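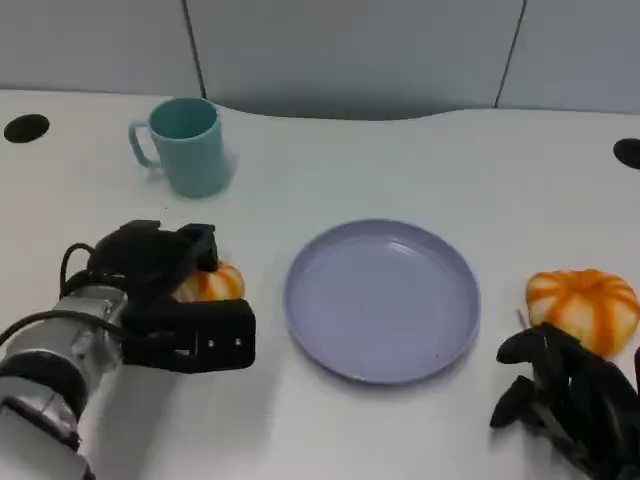 Setting a plain white table with small striped pumpkins

Tables Shelves Kitchen Seasonal Mending Contact

Wasilewska > Tables > Autumn > Pumpkins on a white table

I have read a good many guides to the autumn table and most of them want you to buy something. A runner, then a second runner to go over it, then a wooden crate, then a garland of leaves that sheds into the soup. I doubt any of it makes dinner better. What follows uses a plate, a mug and a pumpkin for each person, and you can stop after any step if you have had enough.

You will need a light-coloured table, round plates with a shallow rim, mugs, small pumpkins with orange and white stripes, and a damp cloth. Plastic plates and mugs are fine. I know people who disagree, and Halina Ziółkowski has told me twice that a plastic plate can't be "laid", only put down. I have eaten from both and couldn't report a difference.

Step 1. Wipe the table, then look at it again

White tops show every speck. Wipe once with the damp cloth, let it dry, then crouch until your eyes are level with the surface and look towards the window. Whatever you missed will be there. Sprays that promise a streak-free finish have never given me one, so I use water with a drop of washing-up liquid.

If yours is an office-type table with black cable holes in the top, leave them alone. I have seen advice about hiding them under a candle or a saucer. The saucer slides off, and then you have a hole and a saucer to deal with.

Step 2. Choose the pumpkins

Go for the small striped sort, cream and orange, squat, with deep ribs. Shops like to sell them in matching sets and charge extra for the matching. I wouldn't pay it. A pair where one is plainly bigger than the other looks better to me, and the odd ones are usually what's left in the box at the end of the afternoon.

Press the underside of each one with your thumb. Put back anything soft. Then stand it on a flat shelf and let go. If it rocks in the shop it will rock at home, whatever the label says about "display quality". The last one I bought weighed 320 grams and sat perfectly well. A prettier one, from Bresent, leaned over like a hat and spent the month on a windowsill.

Rubbing them with oil for shine: tried it, got oil on the cuffs. Dipping them in vinegar water so they keep longer: Nikola Krawczyk swears by it, but she has never kept an undipped one next to a dipped one to compare, so I remain unconvinced. A dry cloth is enough for the dust.

Step 3. Put the plates down first

Start with the plate and leave everything else off the table until the plates are right. Set each one in front of its chair and allow almost 40 centimetres between the rims of neighbouring plates if you have the room. Most kitchens haven't. Squeeze them up and carry on.

On colour, you will be told that orange needs brown, rust or dark green beside it. I don't see why. A lavender-grey plate like the one in the photo is a long way from any of those, and the orange stripes stand out well against it. If your plates are white on a white table, that works too, though guests do put their elbows on the rims.

Step 4. Place the mug

The mug goes behind the plate and off to the left. Etiquette pages will say right. If the pumpkin is going on the right, there won't be space for both, and I'd sooner have an unorthodox mug than a crowded one. Turn the handle outwards, away from the plate. Light teal is what we have, and it sits happily enough with orange.

Swap the sides over for left-handed people if they ask. Fuseini Addo is left-handed and says he has never once noticed where his mug was.

Step 5. Place the pumpkin

Stand it to the right of the plate and slightly beyond it, directly on the table. No doily, no little mat, no ring of moss. Leave about a hand's width from the rim so that nobody knocks it when reaching for bread.

Some guides put the pumpkin on the plate itself, with a name card stuck into the top. It photographs nicely. Then the food comes out and every guest is holding a pumpkin and looking for somewhere to put it. If you must have name cards, lean them against the side facing the chair.

Turn each pumpkin until its best stripes face the person sitting there. I said I was suspicious of fussing, and I am, but this takes a second and I do it every time.

Step 6. Stand back, then take something away

Go to the doorway and look at the whole table. If you have added a candle, a sprig or a folded napkin shaped like a leaf, remove one and look again. I have yet to put anything back.

Afterwards

Store the pumpkins somewhere cool and dry, not touching each other, and check underneath every few days. Zbigniew Pawlak claims to have kept one until July. I haven't seen it.

Plates and mugs go in the wash as usual. The table will need wiping again.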